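Dust on polished wood gets ground in if you wipe it dry, so barely damp is best. Wring the cloth out twice, fold it into a pad and turn it as each face greys. For sticky marks, add 2 drops of dish soap to a litre of lukewarm water. No vinegar on old shellac. Our Aranda sideboard dates from 1955 and one wipe left a dull patch we still see.

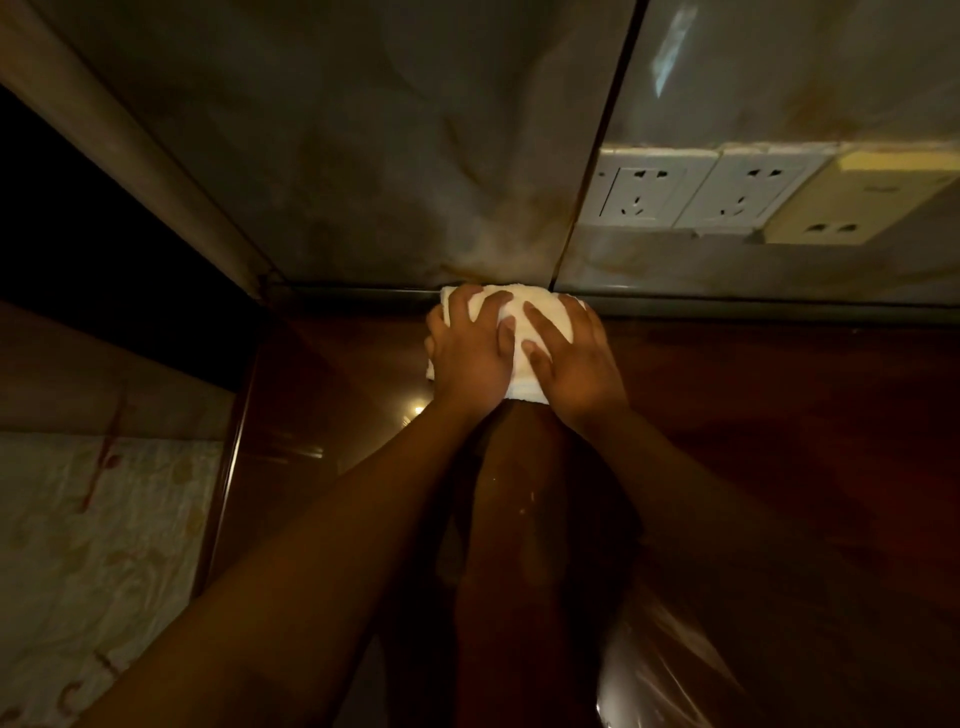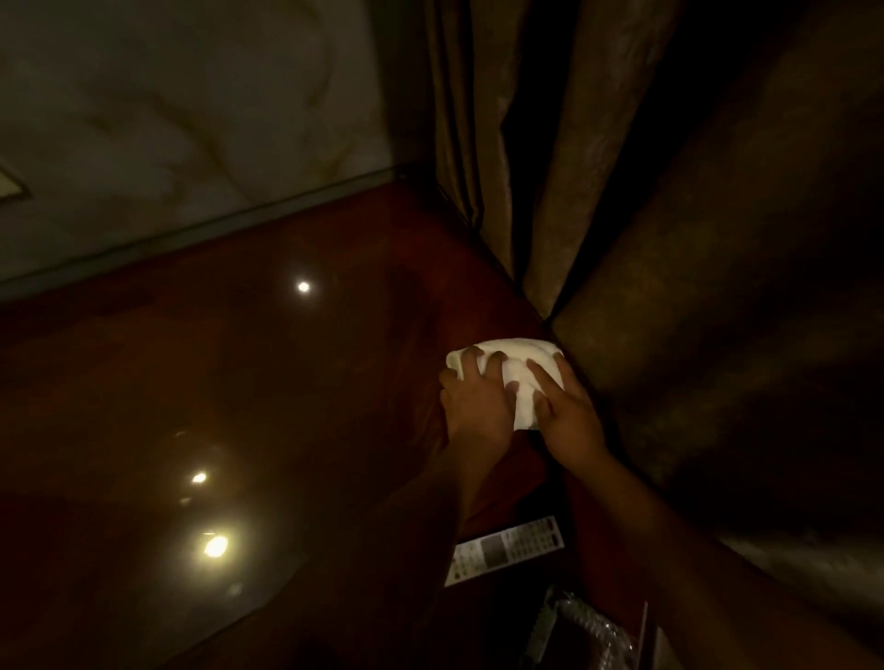
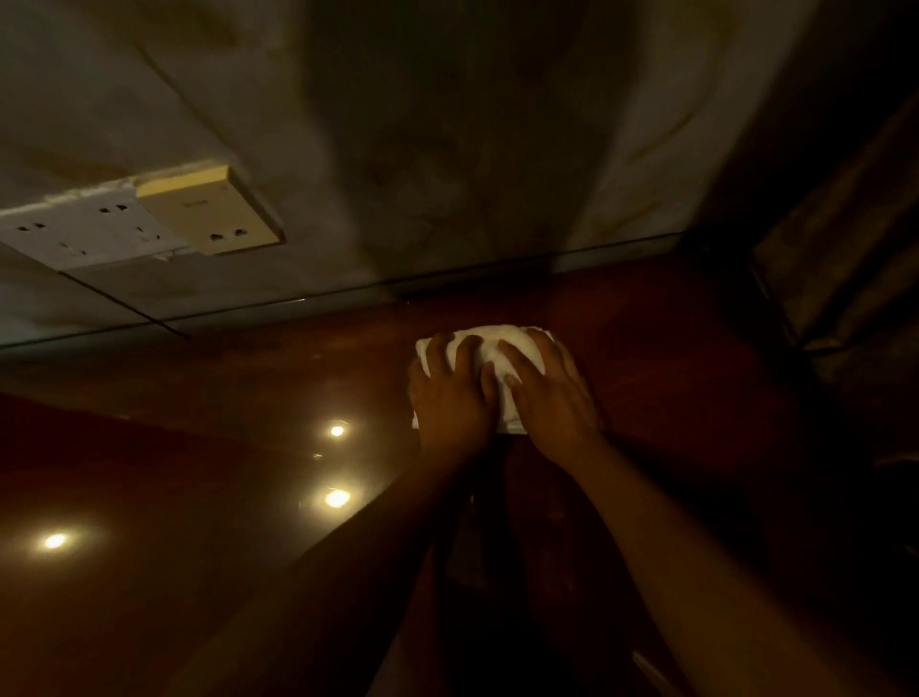

*Folded white cloth, both hands, glossy wood.*

Wax twice a year, April and September. Leave it 40 minutes before buffing. Drutitz paste is fine for darker colours, but it smells, so open a window.

Scratches: rub with a cut walnut, wait, wipe. Deep ones need a filler stick.

Keep pot plants on saucers with felt underneath.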